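Leltstead Joint Working Group on Household and Workshop Automation

Minutes of the ordinary meeting held at the Hundinau Building, Leltstead, June 21, 2023

Present: representatives of the Housing Services Division, the Workshop and Repairs Division, the Hellwig Institute and the Procurement Office. The Chair of the Working Group presided. The Secretary took the minutes.

Apologies were received from the Office of Legal Affairs.

1. Opening and agenda

The Chair opened the meeting and confirmed that a quorum was present. The agenda was adopted with one change: the item on insurance was put off to the July meeting at the request of the Office of Legal Affairs.

2. Minutes of the previous meeting

The minutes were approved with one correction. Under item 5, "laundry intake" should read "laundry sorting." The Secretary will circulate the corrected text.

3. Matters arising

3.1 The Housing Services Division reported that the list of candidate chores asked for at the previous meeting had been completed. It contains 16 chores, each with a short statement of what counts as finished. The list covers table clearing, folding, sorting, wiping, loading of dishware, and the return of small tools to their holders.

3.2 The Workshop and Repairs Division asked that sweeping be added. The Housing Services Division replied that floor work had been left out because suitable machines can already be bought and are in use in two of the buildings. The list was left as it stands.

4. Report of the Hellwig Institute on chore trials

4.1 The Institute presented its written report on the Bresta trials, which had been sent to members before the meeting. The trials ask whether a two-fingered machine can carry out listed chores on an ordinary table, without special fixtures and without a person stepping in.

4.2 The Institute stated that 4 of the 16 chores are now performed to a standard it would be willing to show to building users. These are placing rigid cups on a rack, moving boxed parts from one tray to another, returning screwdrivers to a holder, and putting closed containers on a shelf. The remaining chores are performed either too slowly or with too many interruptions.

4.3 Cloth items were described as the main difficulty. The machine can take hold of a garment in most attempts but often picks up two layers when one is wanted. Gloves and straps were mentioned in particular, as they have openings and thick edges and seldom lie the same way twice. Dark cloth was reported to be harder than light cloth, and glossy surfaces harder than matte ones.

4.4 The Institute reported that 1000 demonstrations by hand have been recorded to date, using hand-held grippers on light wood tabletops. It asked for approval to raise the total to 2000 before the trials are reviewed. Further recordings would concentrate on cloth items and on small parts.

4.5 In reply to a question from the Procurement Office, the Institute said that the hand-held grippers need regular attention. The pads on the fingers are a wearing part, and their edges fray with use. Replacement is simple, but no schedule for it has been set. The Procurement Office asked for one in writing.

4.6 The Workshop and Repairs Division noted that glare from overhead lighting on pale tabletops had been raised in the report as a possible source of error. The Division was of the view that lighting in its workshops could not be changed for the purposes of the trials, and that any machine would have to manage under it. The Institute agreed to keep recordings with glare in the set.

5. Discussion: readiness for use

5.1 The Housing Services Division stated that it did not consider any machine ready for unsupervised household chores. A chore that needs a person standing by has not been taken off that person's hands. The Division would support a supervised trial in one shared kitchen, limited to rigid cups and closed containers.

5.2 The Workshop and Repairs Division took a more favorable view of tool return and parts transfer. Both tasks come at the end of a shift, when speed matters less. The Division offered one workbench at Leltstead for this purpose and asked that the bench remain available to staff during working hours.

5.3 The Procurement Office reminded members that no purchase could be considered under the present budget. Equipment for any trial would have to be supplied by the Institute on loan.

5.4 Members did not reach agreement on whether folding should stay on the list. The matter will be taken up again once the Institute has more results with cloth.

6. Decisions

6.1 The report of the Hellwig Institute was received.

6.2 The request to raise the number of recorded demonstrations to 2000 was approved.

6.3 A supervised workbench trial at Leltstead, covering tool return and parts transfer only, was approved in principle, subject to the insurance item.

6.4 The proposal for a trial in a shared kitchen was deferred.

7. Actions

Hellwig Institute: provide a written schedule for the replacement of finger pads; provide separate results for cloth items.

Workshop and Repairs Division: confirm the location of the workbench and the hours during which it may be used.

Procurement Office: prepare a draft loan agreement.

Secretary: circulate the corrected minutes and the list of chores.

8. Other business

The Housing Services Division asked that future reports give the time taken for each chore next to the time taken by a member of staff. The Institute agreed.

9. Next meeting

The next meeting will be held in July at the Hundinau Building. The Secretary will confirm the date in writing.

There being no further business, the Chair closed the meeting.

Annex to item 4
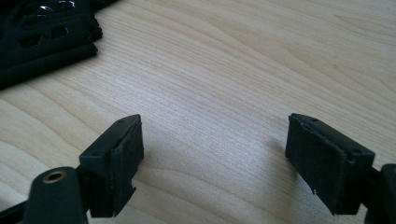

Hand-held gripper, open, over a wood tabletop, with a black fabric item at upper left.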